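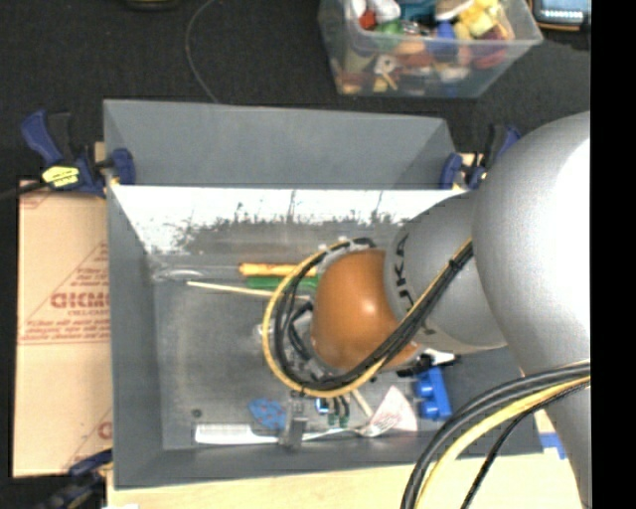 I've been living with the Paner picking kit since February, and enough of you have written to ask whether it's worth the money that I figured I'd better sit down with a pot of coffee and tell you properly. For anyone new here, Paner is a little software box and a gripper controller from a company called Irnov, and the idea is that you bolt it up to an arm you already have and it works out how to pick mixed odds and ends out of a bin. Ours got no easy start in life. I wanted the kind of junk you find at the bottom of a kitchen drawer, so in went a screwdriver sort of thing with a yellow-orange handle, wooden sticks, a blue toy building block, see-through bits, and a few items I couldn't name for you if you paid me. The gray bin is held at the corners with bar clamps, and I'd tell anybody trying this to do the same before they do anything else at all.

Let me back up a bit, though. My shop does small repair and sorting jobs, mostly for people who buy returned goods by the pallet and then regret it. The arm was already paid for. What I didn't have was any way of getting it to pick up something it hadn't been taught, and I'm not a programmer (my niece is, but she has a baby and a life). So when I saw that Irnov would rent you the kit for 200 dollars a month with the option to buy, I filled in the form that same evening, before I could talk myself out of it.

It came very nicely packed, I'll say that for them. The setup guide is 40 pages, and I'm one of those people who reads the whole thing first, with a pencil. Most of it is clear and friendly. The part on calibration is not, and I lost a whole afternoon there because page nine has you save your settings and page twelve wipes them out again. I called the support line and got Agata Dal Bello, who was so patient with me that I'd like to send her a cake. She walked me through it in under an hour and told me they're rewriting that section, so maybe yours will come with a better one!

Now, the picking. Blocks, balls, bottle caps, anything chunky with a decent edge to grab, it just goes and gets, and I still stop what I'm doing to watch. Long thin things took more fiddling. There's a setting called approach angle, buried two menus down, and once I'd opened that up a little the sticks and handles went from hopeless to pretty good. Clear plastic is where I'd slow you down if you were reaching for your wallet. On my best run I logged 117 good picks before I had to step in, and the one that stopped it was a clear lid that it went after again and again, like our old cat with a sunbeam. If your work is mostly clear packaging, rent for a month and try it on your own stuff first.

A word about cables, which the guide hardly mentions. Leave plenty of slack at the wrist, more than looks tidy, and then run every move slowly once before you let it go at full speed. I pulled mine too snug the first time because I like things neat, and the arm let me know it with a fault message and a very loud beep. I redid the whole lot the next morning with a nice generous loop, and I've had no trouble from it.

I did look at the Longo before I signed up. It's a fine machine from what I saw at the demo, and quicker, but they wanted to sell me a new arm along with it and I didn't need one. The Kernex people never called me back, so I can't tell you a thing about theirs.

Buying the Paner outright comes to 3348 dollars, with the first two months of rent taken off if you decide in time. I've decided. The check went out this morning, and I'm keeping the rental box in the closet in case I ever have to ship it back for service. If you've got one too, and you've found a setting that helps with clear lids, please leave me a comment, because I'd dearly love to hear it.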